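The Table Is Not a Shelf

By Hongjun Du
March 7, 2024
2 comments | 16 shares

I have lived in Skotetbridge for 16 years, and in that time I have eaten in a lot of other people's kitchens. Most have plenty of cupboards. Most also have a table nobody can eat at. I think a table should be cleared every night, and I think the colander should be the first thing to go.

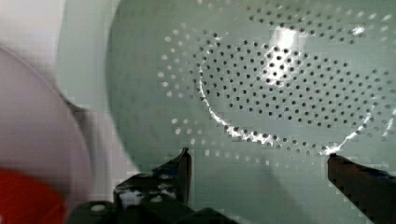

Mint green, with holes in the middle and more farther out.

A colander has one job, and it belongs by the sink. Left on the table, it becomes a bowl. Keys go in it, then mail, then a lemon. My neighbors on Upadhyay Street say they like things where they can see them. I did too, until I had to move more than 111 things to roll out dough last July.
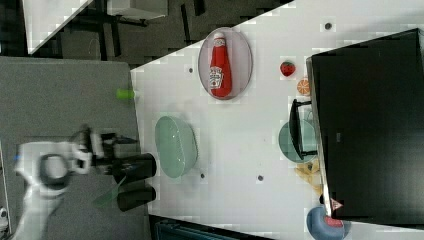
Page 2

Cloths are the next problem. A crumpled cloth gives the impression that cleaning is under way, so people leave it. Fold it or put it in the wash. Small lids and containers should go back to the cupboard the same evening.

Ketchup is harder. My family wants it within reach, and I have lost that argument. I would still stand it up in the refrigerator door. A plate is for food, and a bottle lying on one takes up a place where somebody could sit.

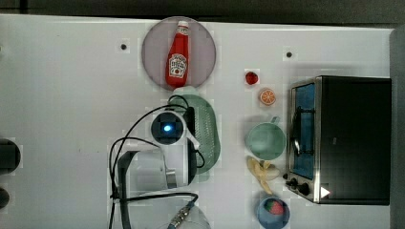

Ketchup on a plate, with the colander next to it.

Clearing my table takes two minutes. I do it before bed, and breakfast starts on a bare surface.

Contact the opinion desk | Back to top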